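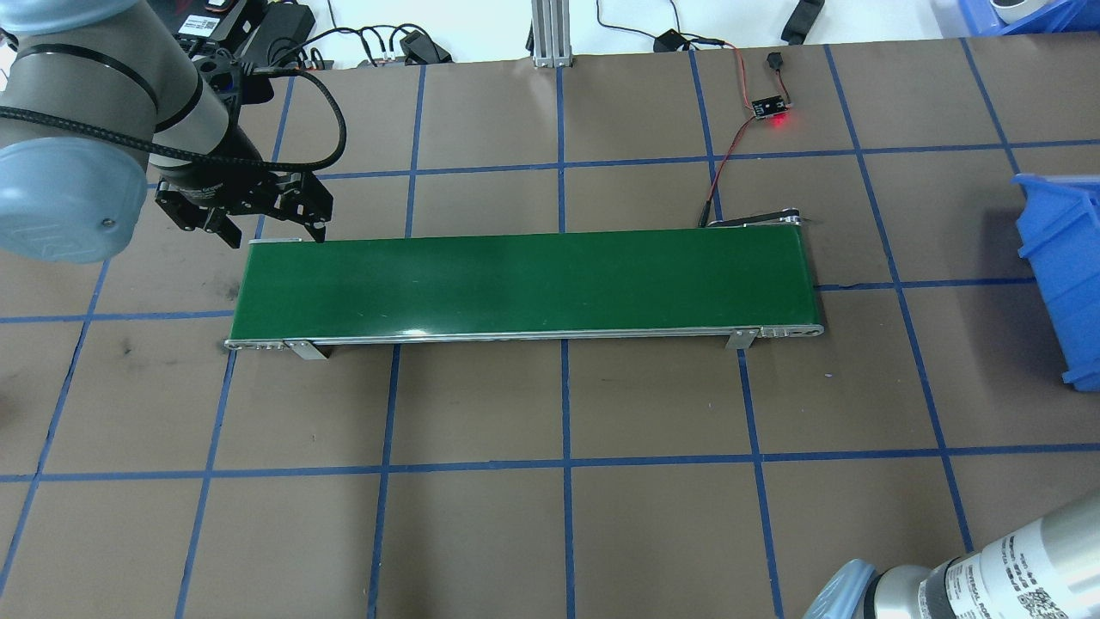

Rapport de projet : coordination de deux bras autour d'un convoyeur
Lise Caron
Rendu le 13 février 2023

1. Contexte

Le projet reprend la cellule laissée par le groupe précédent : deux bras à pince parallèle placés de part et d'autre d'un convoyeur à bande, sur une table couverte de papier brun quadrillé au ruban bleu. Le matériel était monté et câblé. Le logiciel se limitait à un script par bras, lancé dans deux terminaux, avec des temporisations fixes entre les mouvements. Dès qu'une pièce était posée un peu trop loin, un bras partait dans le vide et l'autre attendait quand même son tour.

Le sujet demandait de remplacer ces scripts par un programme unique. Un bras prend une pièce sur la table et la dépose sur la bande, le convoyeur la transporte, le second bras la saisit et la range dans un bac. Les pièces sont de petits composants électriques, entre autres des boutons-poussoirs et des disjoncteurs.

2. Architecture

Le programme s'appelle Dolter. Il est écrit en Python, à l'exception du pilote de pince, resté en C++. Il comprend 4 processus :

- perception : reçoit les images et publie la liste des pièces avec leur position sur la table ;
- planification : calcule les trajectoires et vérifie les collisions ;
- séquenceur : décide quel bras agit et quand la bande avance ;
- journal : enregistre les messages, les consignes et les images de chaque cycle.

Les processus échangent par messages horodatés. Le séquenceur tourne à une période de 50 ms, ce qui suffit puisque la commande fine des articulations reste dans les contrôleurs des bras. Si un message de position est plus vieux que 2 périodes, il est rejeté et le bras concerné reste en attente.

Pour la bibliothèque de planification, nous avons comparé Clurnine et une version simplifiée que nous avions écrite au premier semestre. La nôtre était plus rapide sur les trajets courts mais ne gérait pas le volume du convoyeur. Nous avons gardé Clurnine.

3. Gestion de la zone partagée

Les deux bras peuvent atteindre le dessus de la bande. La première version traitait toute la bande comme une seule ressource, protégée par un verrou. Le fonctionnement était sûr mais lent : le bras droit attendait que le gauche soit revenu en position de repos avant de descendre.

La version actuelle découpe la bande en une zone de dépose à gauche, une zone de reprise à droite et un tronçon central où aucune pince ne descend en mode automatique. Chaque bras réserve sa zone avant de s'approcher et la libère quand la pince est remontée au-dessus du plan de sécurité. Les deux pinces peuvent donc se trouver en même temps au-dessus de la bande, chacune de son côté.

Un cas nous a posé problème. Quand la pièce s'arrête à la limite entre le tronçon central et la zone de reprise, le séquenceur la considérait tantôt accessible, tantôt non, selon le bruit de mesure. Le bras droit alternait entre approche et repli. Nous avons ajouté une hystérésis : une pièce doit dépasser franchement la limite pour changer de zone, et la bande avance d'un pas court si elle ne le fait pas.
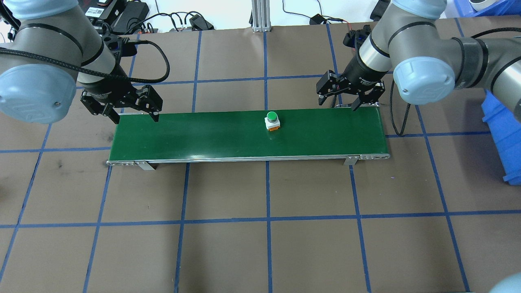
4. Perception

La détection se fait dans le repère de la table. L'étalonnage utilise les croisements du quadrillage : l'opérateur en clique quelques-uns dans l'image, le programme calcule l'homographie et affiche l'erreur résiduelle. Comme les lignes convergent vers le fond, une erreur d'un pixel coûte plus cher du côté éloigné. Nous demandons donc des points répartis sur toute la profondeur.

La segmentation par différence avec le fond marchait mal au début. Le papier est marqué de petites taches sombres, et plusieurs étaient publiées comme des pièces. Un seuil sur la surface ne suffisait pas, certaines taches ayant une taille proche de celle d'un bouton vu de loin. Le détecteur a été réentraîné sur 300 images annotées à la main, dont une partie ne contient que du papier et du ruban.
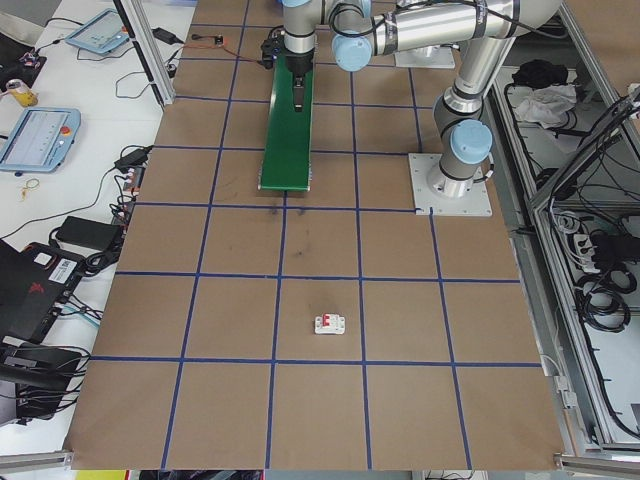 L'orientation de la pièce est estimée à partir du contour, puis corrigée pour que la pince se ferme sur les deux faces les plus proches l'une de l'autre. Pour les disjoncteurs, le levier fausse le contour. Nous l'excluons par un masque de couleur avant d'ajuster le rectangle. Le masque dépend de l'éclairage et doit être réglé de nouveau si l'on déplace les lampes.

5. Essais

La campagne a porté sur 50 cycles complets, avec un seul type de pièce par série. Nous avons relevé 4 échecs. Dans 2 cas, la pince s'est fermée à côté de la pièce, déposée trop près du bord de la bande. Les autres viennent d'un délai dépassé dans la planification, après lequel le séquenceur a bien mis les bras en attente mais n'a pas relancé le calcul. Cette reprise est maintenant automatique. Elle n'a été testée qu'en simulation.

6. Reste à faire

Le mélange de plusieurs types de pièces dans une même série n'est pas traité. Le journal grossit vite et il faudrait compresser les images. La documentation d'installation est dans le dépôt, dossier civholm, avec les fichiers d'étalonnage. Le prochain groupe devra refaire l'étalonnage en juin, après le changement du papier de la table.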